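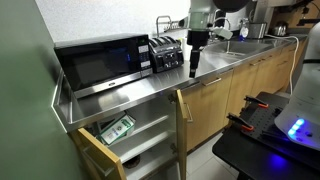 Figure 2. Microwave and toaster on a steel counter.

Apolinar Serrano objected, on reading a draft of this section, that no one has ever been late to work because of a queue for toast, and that we should be ashamed of the word "congestion." We have kept the word. In the Trineck diaries, 84 office workers wrote down every visit they made to a shared kitchen in July, and the entries on waiting run longer than the entries on eating. The same people who described lunch as "soup" gave whole paragraphs to a colleague's baked potato.

Shared appliances (Figure 2) are governed by rules that appear on no wall. At the Pedstead site, leaving the room while one's food heated was treated as giving up one's place in line. At Ullovley it was treated as good manners, and standing guard over a bowl was thought a little desperate. Staff who moved between the two sites learned this the hard way, usually by finding their lunch on the counter.

Toast was another matter. Diarists at both sites shared slots with people they otherwise avoided, and one pair who had not spoken since a dispute over parking settled the browning level by nods. We return to nodding in Section 5.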